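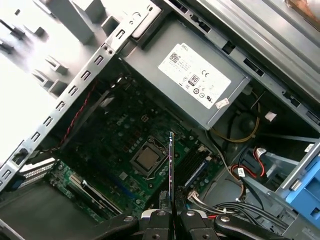 Automation and Work, Unit 7: The Refurbishing Bench
Course handout, revised 2025-05-03
Arnar Arnardóttir

What this unit is about

Last unit we stayed with big lines: one product, one sequence, thousands of identical cycles. This week we go somewhere much messier, and (I think) much more interesting. Office computers come back from leases by the truckload, and every one of them has to be opened, checked, stripped or upgraded, and closed again. It is repair work, it is sorting work, and until recently it was done almost entirely by hand.

Our case is Overgaard, a refurbishing shop that handles 880 desktop machines in a normal week. The shop has three robot benches, which the staff call the Pirker benches after the supplier, and a longer row of ordinary benches with people at them. Read the case notes before class. They're short!

Why a used desktop is hard for a robot

Think about what is inside an ordinary tower. There's a power supply, a motherboard, memory slots, expansion slots, a drive cage, and cables running between nearly all of them. The boards and slots are rigid and their positions are known once you know the model. The cables are another story. A bundle that was tucked behind the drive cage at the factory may have been moved by every technician who opened the machine afterward.

A person pushes a cable aside with the back of a finger and hardly notices doing it. For a robot, that little push is a separate task with its own planning, its own force limit and its own ways to go wrong.

Thin cards are the other favorite topic at Overgaard. A card has to be held upright by its edges or faces, lined up with a slot that is only slightly wider than it is, and pressed in evenly. Squeeze too hard and you risk the components. Squeeze too lightly and the card tilts on the way down. The technicians talk about "feeling the seat," meaning the change in resistance as the contacts go home. Getting a machine to use that same information is lovely engineering, and we'll spend half of the second session on it.

Terms to know

Cycle time: how long one complete job takes, from the case arriving to the case leaving.

Exception: any job the bench can't finish by itself and passes to a person.

Compliance: the ability of an arm or gripper to give a little on contact. Please don't confuse this with following regulations, which half the class did on the last quiz.

Changeover: what has to be altered when a different model of case comes in.

What changed for the people

Before the benches came, a technician at Overgaard did a whole machine from start to finish. You opened it, you found out what was wrong, you fixed it, you put your initials on the sheet. Now the Pirker benches take the common models and the simple card and memory work, while people get the exceptions, the unusual cases and everything with damage.

Look at that carefully, because it cuts two ways. Several technicians like it very much. The dull machines are gone and what reaches them is a real puzzle. But the dull machines were also where you rested. One technician said in the interviews that she used to have "an easy one, an easy one, a bad one," and now it is a bad one all day long. Her output per shift looks lower on paper, and the bonus scheme was still counting machines until February.

Then there is training. New people learned on the easy models. If the easy models go to the robot, where does a beginner begin? Overgaard's current answer is to hold back 6 machines a day for trainees. Is that enough? I have my doubts -- and I'd love to hear yours.

A new job has appeared as well. Someone tends the benches: loading cases, clearing stuck jobs, teaching the positions for a new model. It is called "bench lead," it went to people already on the floor, and it came with a raise. The first three learned the system in Tritar, the program used for teaching positions, mostly from each other and a folder of handwritten notes.

A bit of arithmetic

Overgaard logged its first 2,000 card jobs on the benches, and roughly one in eight ended as an exception. Work out how many went to a person. Then suppose each exception takes a technician twice as long as an ordinary manual job. How much human time has been saved, compared with doing every card by hand? Don't forget the bench lead's hours. Bring your working, including your guesses.

For the second session

Read the interview with the bench leads and the two pages on the old bonus scheme. Write a page on this: if you were redesigning the bonus, what would you reward, and who would you ask first?

The Aver teaching arm will be set up in the lab during office hours. Try guiding it by hand to put a spare memory module in its slot. Do it once looking at the slot and once looking away, and write down what your hand told you each time. Loose sleeves rolled up, please, and wear a wrist strap.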